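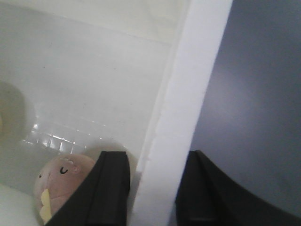 2025-07-21
By Jennylyn Sarmiento

The Doveck two-finger gripper with wrist camera is the one we keep bolting back on! Matte black fingers, squared-off tips, and a camera view that keeps both of them in sight all the way down to the pick (great for cloudy plastic bins, where an overhead camera mostly gets haze).

Shahram Nouri ran it against the Lenura parallel gripper on plush toys, 100 picks each, same arm and same Multirov controller. Doveck got 68, Lenura 67. So yes, a tie on paper, but the Doveck was a lot nicer near the bin walls and we spent far less time re-aiming it. Plush is a mean test, all squish and no edges, and I love how gently this thing closes.

Mounting plate for Vuorinen arms included. Softer finger pads are due in November.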